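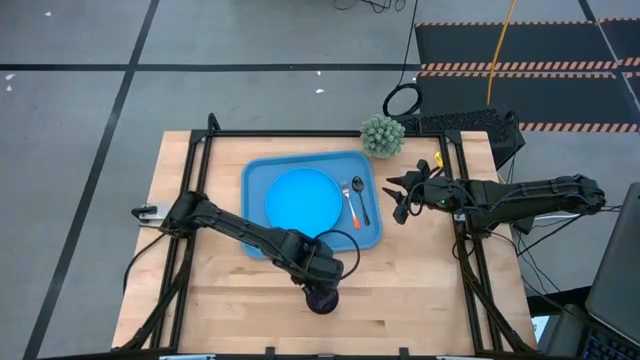 Step 4: Set the table before you record

Put the blue tray in the middle of the table with the plate on the left half, then the fork and spoon beside it. Open the grippers and bring both arms in slowly. If a joint stalls, stop and tell Bjarke Kragh – don't push the arm by hand.

Step 5: Line up on the glass

The Purau team found the tumbler harder than the plate. Bring one finger in from each side, level with each other, and leave a gap until both are in position. Then close in small steps. Each pair does 18 attempts and writes down every drop. Save your log in the club folder before 17:00.

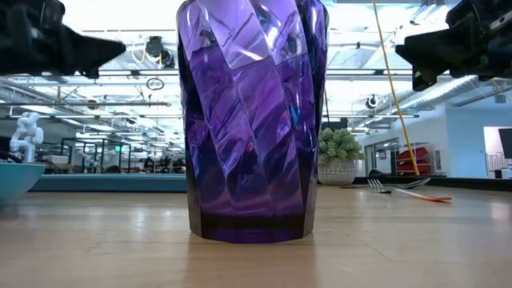

Grippers either side of the purple tumbler, not yet touching.

Step 6 is the handover, on the next page.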